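Nillier社区玩具图书馆项目进展报告
提交对象:Drurinia基金会
报告日期:12月15日

一、本期概况

本报告说明项目自7月以来的进展、经费使用情况、遇到的问题和下一阶段安排。上一期报告中已经写过的选址和装修过程不再重复。

玩具图书馆设在Nillier,服务对象是零到十岁的儿童及其家庭。家庭办理借阅卡后,可以像借书一样把玩具带回家,到期归还或续借。Mansilla的服务点规模较小,只在上午开放,玩具由Nillier定期调配。Clunstead的服务点原计划本期开放,因场地交接推迟,目前只完成了柜架安装,详见第五部分。

本期末,两处服务点共有有效借阅卡500张,累计外借2,546件次。借阅最多的是拼图和积木类,其次是角色扮演类,户外玩具在天冷以后明显减少。桌面游戏的借阅比预想的多,主要是有学龄儿童的家庭在借,也有祖辈带着孩子来挑选的情况。

二、藏品与分类

本期用基金会拨付的采购款新增玩具200件。采购前我们查看了前几个月的预约记录,把排队时间最长的品种列在前面,再补充原来偏少的婴儿类和感官类玩具。电子发声玩具没有新购,原因是电池仓损坏率高,维修占用时间太多。

分类办法做了一次调整。原先按年龄分架,家里有两个以上孩子的家长要在几个架子之间来回找。现在改为先按玩法分大类,再用色标表示建议年龄。改动后的头两个星期归架错误较多,重新印了架签之后有所好转。旧的目录卡已经停用,但仍有一部分家长习惯翻卡片,因此在借还台旁边保留了一本纸质目录,每月更新。

捐赠玩具的接收标准也重新写了一遍。毛绒玩具不再接收,缺少安全标识的旧玩具也不再接收。此前积压的捐赠品已经清理完毕,不适合外借的零散件留作修补材料。

三、借还与清点

目前的借还流程是:归还时先核对袋内清单,再擦拭消毒,晾放后上架。拼图和积木的清点最费时间。归还高峰集中在傍晚,借还台只有一名工作人员时,常常来不及当场核对,只能先收下,第二天再查。第二天查出缺件,再联系家庭,多数家长愿意回家找,但也有一部分已经说不清是哪一次丢的。
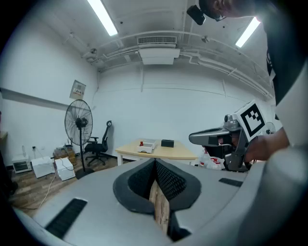 积木类玩具是本期修订清点办法的重点。过去袋内清单只写总件数,不写形状,缺了一块长条还是一块方块,要把整套摆开才知道。新清单按形状分行填写,并附轮廓图,核对时逐块放在轮廓上即可。浅色木块另有一个麻烦,照片里竖着夹在两片软垫之间的那种浅色木块,单独拿在手里很难判断属于哪一套,我们有好几套木制积木的颜色都接近。现在的做法是在每块底面烙一个小字母,字母与袋子编号对应。烙字已经完成了大套,小套还在进行中。油漆面的积木不能烙,改用环保漆点色。

新清单试用以后,借还台反映核对速度有提高,缺件能够当场发现的情况也多了。不足之处是轮廓图占地方,大套积木的图要折两折才能放进袋子,折痕处容易磨破。我们在试用覆膜的版本,成本稍高,但可以擦洗,预计下一期能够全部换完。

逾期情况与上一期接近。我们不收逾期费,只暂停预约功能,归还后自动恢复。有家长建议改为短信提醒,目前的系统可以做到,但短信费用没有列入本年度预算,拟在下一年度申请。

四、活动

本期继续举办两类固定活动。一类是上午的亲子游戏时间,不需要借阅卡,带孩子来就可以参加。另一类是修玩具活动,由家长和孩子一起动手,内容包括更换轮轴、缝补布书、给拼图配缺片等。修玩具活动的报名人数一直超过名额,工具不够用是主要限制,尤其是小号夹具和手钻。

Mansilla服务点的亲子游戏时间参加人数不稳定。附近家庭反映上午时间不合适,接送孩子之后已经所剩不多。我们准备把其中一次挪到下午试行,场地方面已经口头同意,尚需确认供暖时段。

五、Clunstead服务点

Clunstead的场地原定在7月交付使用,后因屋顶渗水需要返修,交接推迟。返修费用由场地方承担,不涉及本项目经费。目前柜架已安装,借还台和照明尚未到位。为避免玩具受潮,首批藏品暂存于Nillier的库房,已经装箱贴签,场地验收后即可运送。

推迟开放带来的影响有两方面。一是原本计划为Clunstead家庭办理的借阅卡没有发放,本期借阅卡总数低于计划。二是Nillier库房空间紧张,户外玩具只能叠放在过道一侧,取用不便,也影响清扫。第二个问题在Clunstead开放后会自然缓解,在此之前我们减少了户外玩具的预约名额。

六、经费使用

采购款已按计划用完,购置明细和票据见附件一。

消毒用品支出高于预算,原因是借阅量上升,擦拭布和消毒液的消耗随之增加。超出部分由活动材料一项的结余补足,两项均在基金会允许的调剂范围之内。

Clunstead的开办费只支出了柜架部分,余款保留在专户内,申请结转至下一期使用,用途不变。

维修工具一项没有单列预算,本期由日常办公经费支付。鉴于修玩具活动的需求,希望下一年度能够单独列支。

七、存在的问题

第一,借还台高峰时段人手不足。清点办法改进后有所缓解,但没有根本解决。

第二,目录系统与纸质目录不同步。纸质目录每月更新一次,月中新增的玩具查不到,家长有意见。

第三,婴儿类玩具损耗快。啃咬和反复消毒使表面老化,部分牙胶类玩具借出几轮后就不得不报废。需要考虑是否继续外借此类玩具,或者只在馆内使用。

第四,Mansilla的调配依赖一辆借用的面包车,车辆时间不能保证,本期有几次调配推迟。

八、下一期安排

完成全部木制积木的标记工作和轮廓图覆膜;Clunstead场地验收后,运送首批藏品并开始办卡;Mansilla试行下午的亲子游戏时间;对婴儿类玩具的报废情况做一次单独统计,连同处理建议附在下期报告中。

以下事项请基金会批复:Clunstead开办费余款结转;下一年度增设短信提醒和维修工具两项支出。两项的测算表见附件二。

附件一:采购明细及票据
附件二:下一年度新增支出测算表

Nillier社区玩具图书馆项目组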